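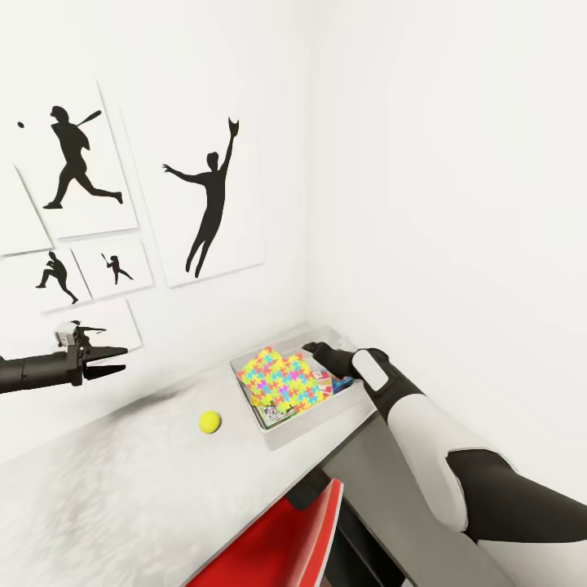 Chapter 7
Wood and Water

What you will learn
Why a door that swings freely in winter can stick in August
How to work out the moisture content of a piece of timber
Why boards change in width much more than in length
How makers leave room for wood to move

7.1 A material that never quite settles

Wood goes on taking in and giving out water long after the tree has been felled. A table top in a centrally heated flat will shrink a little over the winter, and when the damp weather comes back it will swell again. It may do this every year for two centuries! Once you know about it you will start spotting the signs everywhere - a drawer that jams, a gap between floorboards, a pale line on a painted door where the panel has drawn back from its frame.

Irén Gál ran a joinery shop in Treviddale for most of her working life, and she used to give each new apprentice an oak board 300 mm wide. They measured it across the grain, wrote the figure on the end in pencil, and put it on a shelf by the window. Measuring it again at the change of each season was their job for the year. The numbers crept up and down by a few millimetres, and the apprentices were always amazed.

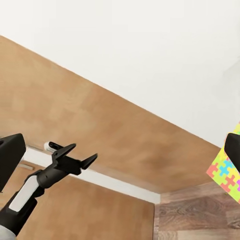 Figure 7.1 Wooden panels with a narrow white strip between them.

7.2 Where the water is

Picture a bundle of drinking straws. The long cells of a tree are a bit like that, and they hold water in two places. Free water sits inside the hollow of each straw. Bound water is held in the walls themselves. As timber dries, the free water goes first, and the wood gets lighter but keeps its size. Only when the walls begin to lose their water does the shrinking start.

We describe how much water there is by comparing it with the weight of the completely dry wood. This gives a surprising result: fresh timber can have a moisture content of more than 100 per cent, meaning that it holds more water than wood!

Worked example
A block from the Stotport sawmill weighs 516 g when freshly cut. After drying in an oven until its weight stops changing, it weighs 300 g.
Weight of water = 516 - 300 = 216 g
Moisture content = 216 ÷ 300 × 100 = 72 per cent

Try the same sum with the blocks in the table on page 199, then keep your answers safe. You will need them for the drying graph in section 7.4.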